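Chapter 2
Budgeting for Hand-Held Gripping Equipment

In this chapter
Sorting purchase price from running cost
Writing a task list before asking for quotes
Planning for wear parts, cables and spares
Deciding how many units to buy

2.1 Start with the task

Most equipment budgets go wrong at the first line. A buyer sees a price, multiplies it by the number of units wanted, and calls the result a budget. The price of a gripper says very little until the work has been written down.

Suppose a small firm, Votemia, plans to collect examples of household tidying with hand-held grippers, to be used later in programming a robot arm. The items to be picked up are the ordinary clutter of a living room: plastic bags, scraps of fabric, paper-like packaging, clear wrappers. Thin, soft goods of this sort set the terms of the purchase. The jaws must close almost fully, and the pads need enough texture to hold a fold of cloth.
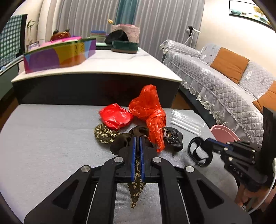
Danica Popescu, who prepares the budget for Votemia, begins with a task list. For each kind of item she records its softness, its largest dimension and the number of times it will be handled in a working day. Her list comes to 114 entries. Only then does she write to two suppliers, Tridura and Brilton, and she sends both the same list so that their quotes can be compared line by line.

2.2 Purchase price and running cost

The purchase price is paid once. Running costs return every month and include pads, screws, cables, storage for recordings and the operator's time. In Popescu's first draft, pads were missing altogether. Her colleague Lachlan Lockyer added a line of $155 a month for them, and a separate reserve of $700 for cables and small repairs.

Pad wear depends on the material handled. Crumpled plastic is light and gives little trouble, while stiff packaging with torn edges deserves its own entry in the task list.
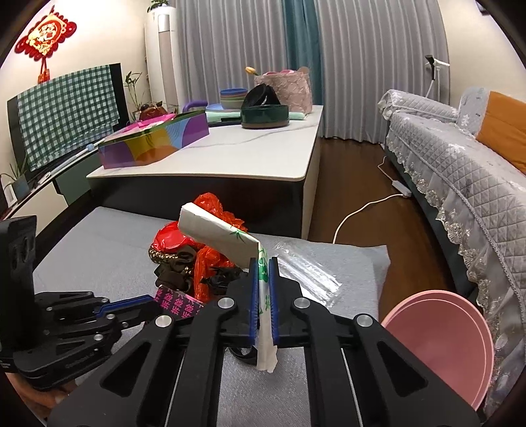
The next question is quantity. Two-handed work calls for a pair of grippers per operator, so a spare must be planned against pairs. A firm with one pair and no spare stops work when either unit fails. A firm with three units can go on while the third is repaired, but it carries the cost of a unit that often sits on the shelf. Section 2.4 gives a method for comparing the two.

Space belongs in the budget as well. If the work is done in a furnished home, allow for a clear work surface, a bin for finished items, and a power strip within reach of the cables. Rent for the room, where there is any, goes under running cost.

Terms to know
Running cost: money spent to keep equipment in use.
Wear part: a part expected to be replaced during the life of the machine.
Reserve: money set aside for repairs that cannot be dated in advance.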